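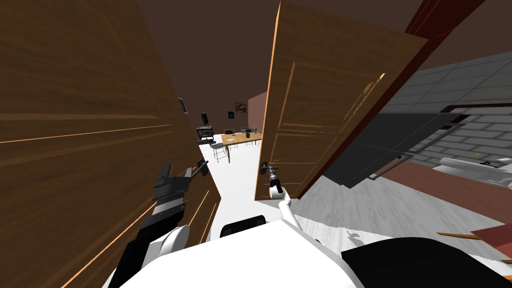 # Chapter 7: Getting Through the Door

Think about the last time you carried the washing from one room to another. You probably had your arms full, so you pushed the handle down with an elbow, gave the door a nudge with your hip and walked through without dropping a sock. You may have been talking to someone at the time. It took a couple of seconds and you have forgotten it already.

For a robot, that short trip is a whole project! It has to find the door, find the handle, work out which way the handle turns and which way the door swings, and then move its own body out of the way while it keeps hold. If the door has two leaves, as many doors between a kitchen and a dining room do, there is a further choice to make. Should it open one leaf and squeeze past, or use both arms and open the pair? In a simulated home we can try both as often as we like, with the lever handles, the table and the television in the next room all made of nothing but numbers.

This chapter is about chores that happen *between* places. Chapter 6 stayed at the worktop, where the robot could plant itself in one spot and reach for things. Now we let it move around, and a great many of the tidy answers from Chapter 6 stop working (which is what makes this my favourite part of the course).

## What you will learn

By the end of the chapter you should be able to:

- explain why opening a door needs the arm and the base to move together
- describe the difference between a hinge, a latch and a handle in terms of how each one is allowed to move
- plan a simple path through a doorway for a wide robot
- read a table of trial results and say what it does and doesn't tell you about real homes

You will need the ideas of *reach* and *grip force* from Chapter 4. If those feel shaky, go back to Section 4.3 before you start on the exercises.

## 7.1 Are we there yet?

Students ask me every year whether machines can do the housework yet. My answer is "some of it, in some houses, on a good day", and I mean that as happy news. Twenty minutes in a lab will show you things that made grown engineers cheer when they first worked.

Let us look at one set of results in detail. Sheyla Agudelo and Ojārs Navickas, working on the Skodmont project, built a set of simulated flats and asked a two-armed robot to go from the kitchen to the dining table and back. They ran 448 trials. The robot made the full trip in 325 of them. Of the 123 failures, most came at the handle: the gripper closed a little too high or too low, the lever slipped, and the robot carried on as if it had hold of something.

Is 325 out of 448 good? It depends who is asking. For a research team it was a cheerful week. For a family who want the plates brought in at dinner time, a helper that gets stuck more than one trip in four would soon be sent to stand in the hall.

Agudelo's notes include a line I like very much: "The robot is better at the room than at the door." Driving across a clear floor is close to a solved problem. Touching something that pushes back, and that only moves along one curved path, is still hard. A door edge follows part of a circle around its hinges. If the hand pulls in a straight line, then either the grip slips or something bends.

### Try it yourself

Find a door with a lever handle. Open it slowly, using one hand, and keep your feet still for as long as you can. Notice the moment you have to step. Now do it again and write down, in order, every part of your body that moves.

Compare your list with a partner's, then keep it somewhere safe. We will turn it into a plan for the robot in Section 7.2, beginning with the handle.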